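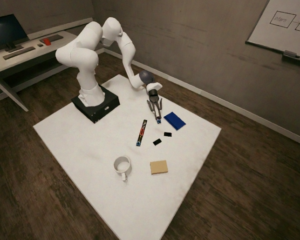 Gripper over the cube in the simulator, Tuesday's build.

Robotics club update. We're still working in simulation this month. The real arm stays locked up until each team's code passes 15 clean runs in a row.

The task is called Zistden. Pick up the cube, put it in the drop zone, leave everything else on the mat where it was. The mug costs you the most points if you bump it.

Team Gudar has 238 attempts logged so far. Their longest clean streak is 11. Most of the failures come from the approach: the arm swings in low and one finger clips the cube before the gripper is lined up.

They changed it to stop straight above the cube first, then come down. Slower, but the streak went from 4 to 11 after that.

Team Avotiņš is training a policy on recorded demos instead. 3,107 demos, done by hand with a game controller over the winter. It does fine with the cube near the base and gets worse toward the corners.

We also started moving the small black pieces between runs. Both teams lost points the first day. Avotiņš had to throw out 2 days of results.

Skolomano regional is at the end of March. Simulation round in the morning, real arm after lunch. Rules say the same code has to run in both.

Next meeting we fix the scoring script, it still counts a dropped cube as placed if it lands in the zone.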